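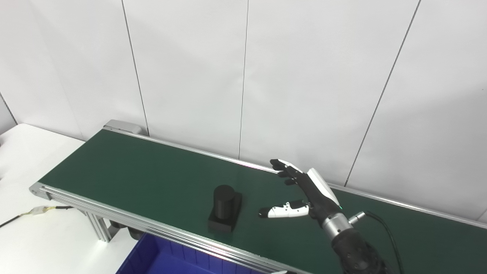
Umzug nach Pondau, Teil 2: Die Pakete

Im letzten Beitrag ging es um die Wohnung, heute um den Versand. Wir haben uns gegen einen Möbelwagen entschieden und alles, was nicht verkauft oder verschenkt war, in Kartons aufgegeben. Sofa und Bett blieben bei der Nachmieterin. Der Schrank ging auf den Sperrmüll, er hätte einen weiteren Abbau sowieso nicht überlebt.

Insgesamt waren es 12 Kartons. Zwei Anbieter kamen in Frage, Tratton und Serra. Serra holt zu Hause ab, nimmt aber keine Kartons über einer bestimmten Kantenlänge, und drei von unseren lagen knapp darüber. Also Tratton. Die Annahmestelle in Wadurby schließt mittags zwei Stunden, was auf der Webseite nicht steht. Beim ersten Mal standen wir vor der Tür und sind wieder gefahren.

Was ich beim Packen anders machen würde: Bücher nur in kleine Kartons. Ich hatte einen großen halb mit Büchern und halb mit Bettwäsche gefüllt, und den konnte man trotzdem kaum heben. Geschirr haben wir in Handtücher gewickelt, davon sind zwei Teller kaputtgegangen. Die Gläser sind alle heil. Die Lampe aus dem Flur hatte ich im Originalkarton gelassen und noch einen zweiten drumherum gebaut, das war gut investierte Zeit.

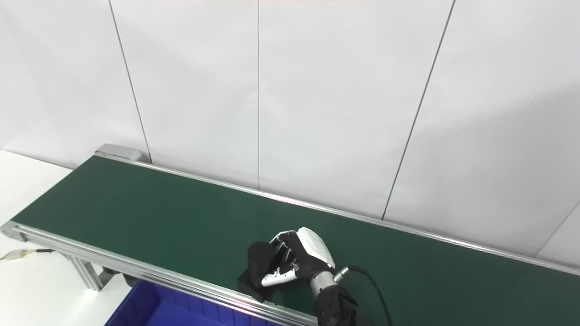 Zur Laufzeit: Sieben Tage waren angekündigt. Elf Kartons waren nach fünf Tagen da, der letzte kam am 18. Mai, deutlich später. In der Sendungsverfolgung stand die ganze Zeit nur „in Bearbeitung“. An der Hotline hieß es, man könne bei Umzugsgut grundsätzlich keine Auskunft geben, solange die Frist für den Nachforschungsantrag nicht abgelaufen sei. Den Antrag musste ich dann nicht mehr stellen. In dem Karton waren Wintersachen, wir haben also nichts davon vermisst. Im Dezember wäre das anders gewesen.

Die Kartons stehen jetzt flachgelegt im Keller. Wer in der Nähe von Pondau wohnt und welche braucht, kann sich melden. Im nächsten Teil geht es um die Ummeldung und den Stromvertrag, bei dem ich immer noch auf die Schlussrechnung warte.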